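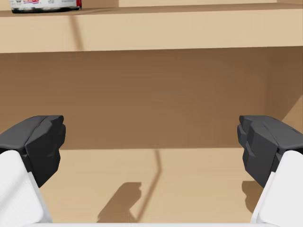

Treminley Pantry and Reading Room
Progress report to the Ahmadpour fund
November 11, 2019

Sorry this is a bit late, have been at the Stuken branch most of last week. Short version: on track with the food side, behind on the reading side, money OK.

Food side
Open two evenings a week now, was one. Almost 30 households on the books. Tuesdays are still the busy night, the line goes out the door before we unlock. Tinned fish and cooking oil run out first every time, pasta never does. We have asked the wholesaler to swap some of the pasta for oil, no answer yet, will chase.

Diabetic-friendly bags started in September. Slow takeup. I think people don't know to ask, so we're putting it on the sign-in sheet.

Dry goods are all off the floor now. That was the main thing in the inspection letter and it's closed, I have the email if you want it for your records. 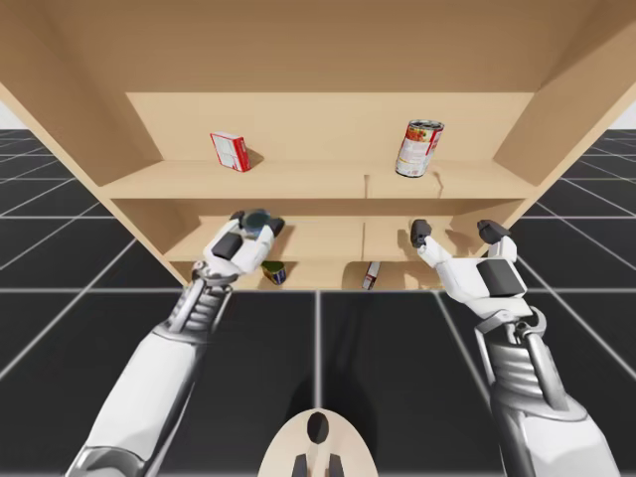 Still to do from the same letter: date labels on anything we repack ourselves, and a thermometer log for the fridge. Labels are ordered. Log has started but there are gaps, mostly Fridays, working on it.

Reading side
Not great. We promised you 5 adult groups by now and have 4. The missing one is the beginners' group, teacher took a full time job in town (good for her, bad for us). Ad is up again. Vichien Boonyarit is covering the beginners one on one till we fill it but he can't do that past February.

The other groups are full and attendance is holding up. The evening group asked for help with rental forms and letters from the school so we dropped the textbook for them. Much better sessions since.

Money
Spending is under on teaching for the reason above, over on van hire. Itarent put their day rate up in the summer and we didn't budget for it. Would like to move the unspent teaching money across to cover the van, pls confirm in writing if thats OK. Full sheet to follow, waiting on one invoice.

Next
Fill the teacher post. Get the fridge log clean. Sort out holiday closing dates with Stuken so we aren't both shut the same week, which happend last year and we heard about it.

Call is better than email for me this month.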